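### 4.2 Open-day demonstration

The sweeping task was shown to visitors during the Camell open day at Pavton in May. The Umura controller ran on the same bimanual cell used in Section 3, with no retraining. Visitors stood behind a line on the floor and could ask for a new layout of the debris between runs. Each run had a limit of 120 seconds, and the operator stepped in only when a grasp failed twice in a row. Figure 3 shows the cell with both tools in hand and with both tools on the work surface.
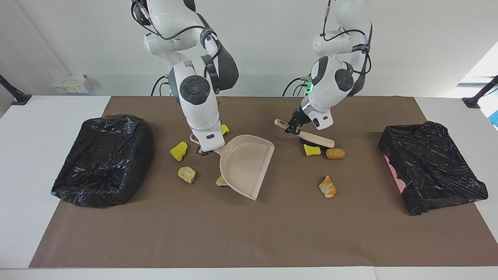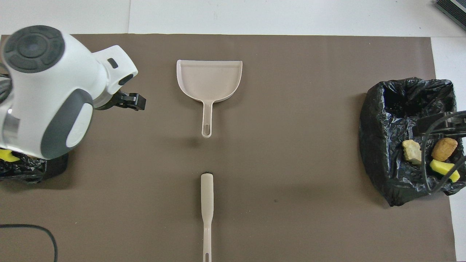
**Figure 3.** Sweeping task at the open day. First image: right gripper holding the dustpan, left gripper holding the brush. Second image: dustpan and brush on the brown surface, with one gripper reaching into a bag.

Of 80 runs, 7 ended at the time limit and 8 needed the operator. Most of the latter involved the brush: when the handle was grasped too far from the head, the bristles lifted during the stroke and the sponge pieces stayed in place. The Bélanger grasp score did not flag these cases, as it rates the hold on the handle and ignores the contact at the bristles. Runs with layouts chosen by visitors are reported separately in Section 5.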